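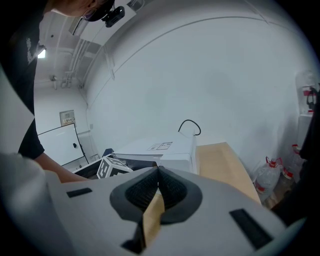 Tips for recording good examples with a hand-held gripper

Updated 2 January 2024

At Plaria we record people doing small table jobs, and the learning system copies them later. These habits save us the most spoiled recordings.

Wipe the lens with a dry, soft cloth before every session. Fingerprints are hard to notice until you play the recording on a big screen.

Keep the marker cube where the camera can find it. If your sleeve or arm covers it for a long time, the position is lost and you must record again. Short sleeves help.

Move a little slower than normal — but do not stop in the middle of a reach. The system learns the stops too.

Change the start. Turn the box, shift the board, come from the other side. In October we had 1,000 recordings with everything in the same place, and they taught less than a small mixed set.

Delete bad takes the same day. Loubna Kettani once had to check 3,000 of them in one week.

Clean the rubber pads with a damp cloth, no alcohol. Let them dry before you close the case.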